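Duneo Table Sets: Pots and Corn

README for the corn part of the set. Last edited Feb 10, 2020.

What is in this part

The Duneo sets cover everyday kitchen items laid out on a plain table. This part has one food item, yellow corn, and the cookware that goes with it. Other foods are in their own folders and have their own notes. If you are looking for plates and cutlery, those are in the Inga folder, and nothing in this file applies to them.

There are 859 clips in this part. The full set has 2561. The clips were recorded at our Mevemgate room starting in December, and 29 of them were left out because the files would not open. The numbering was not closed up afterward, so expect gaps.

The task

The task is the same in every clip: corn and a cooking vessel on the table, with the corn going in or coming out. The written label for each clip says which. Labels are short and use everyday words. We write "corn" for any piece, whole or short, and "pot" for anything deep enough to cook in. A few early labels say "bowl" for the clear glass one. We left those alone, so search for both words.

The table

The table is covered with brown kraft paper and marked off in a grid with blue tape. The grid is for setting items down in different spots from one clip to the next. It was laid by hand and the squares are not exact. Please do not use it to measure distances. If you need sizes, use the item sheet, which has the height and width of each vessel taken with a ruler.

When the paper gets replaced, the tape is put down again, so lines may shift between clips recorded on different sheets.

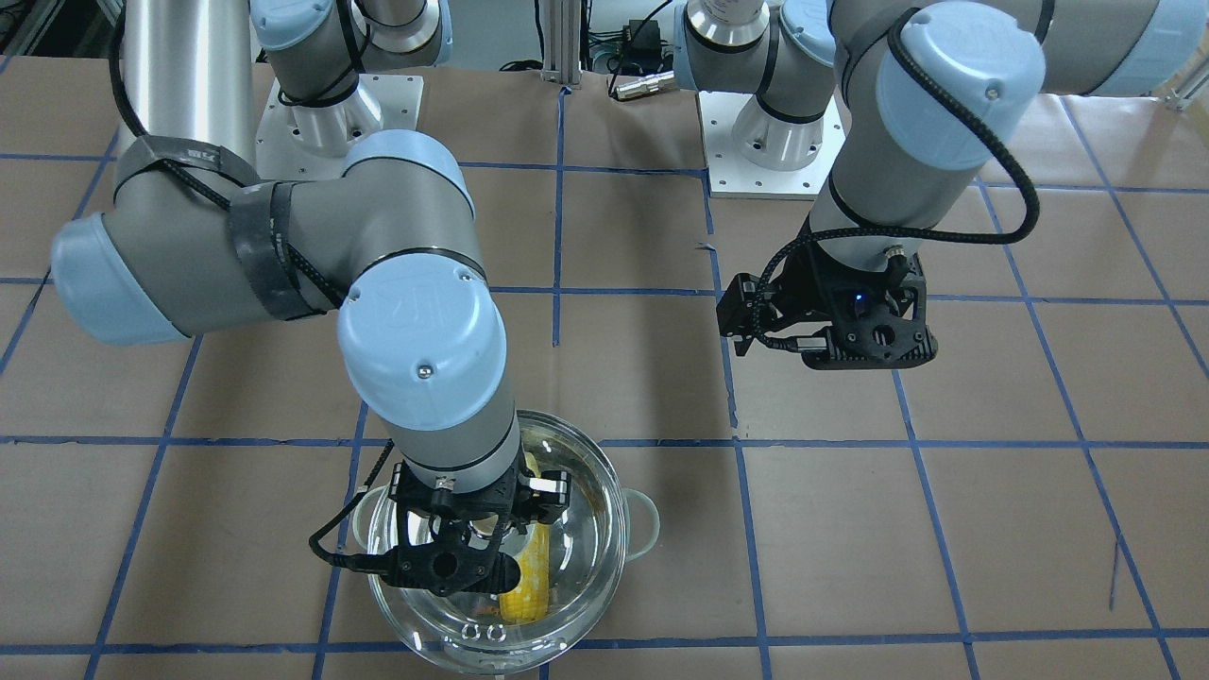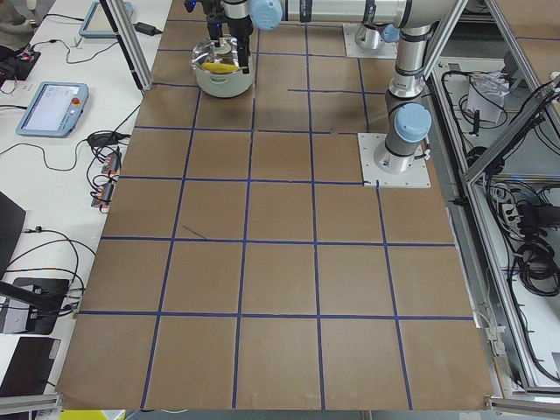
Corn in clear glass, and a long yellow item in a silver pot. 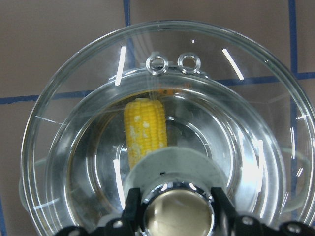

Notes on the items

Glass is harder to label than metal. The tape lines show through it, and reflections can look like edges. If you are drawing outlines, follow the outer rim and ignore the rings inside. Outlines for the glass items were checked a second time, and 206 clips were redrawn. The older outlines are kept in a folder called "old" for anyone who needs to match earlier results.

Corn is outlined as one piece, kernels and cob together. Where part of it is hidden, the outline covers only what shows. We did not guess at the rest.

Water is not labeled. A clip may have it or not, and the item sheet does not say. Adding this is on our list, but there is no date for it.

Files

Each clip has a folder with the video, the label as a text file, and the outlines. The folder name is the clip number. The item sheet is one table at the top level and is shared by all clips.

Known problems

Some labels have the wrong direction (in for out). We fix these as they are reported.

The lighting was changed partway through recording. Colors in the later clips are a little warmer.

Use

Free for study and teaching. If you publish work that uses the clips, name the set as "Duneo Table Sets, Bratis" and give the edit date at the top of this file. Send corrections with the clip number and the label as it reads now.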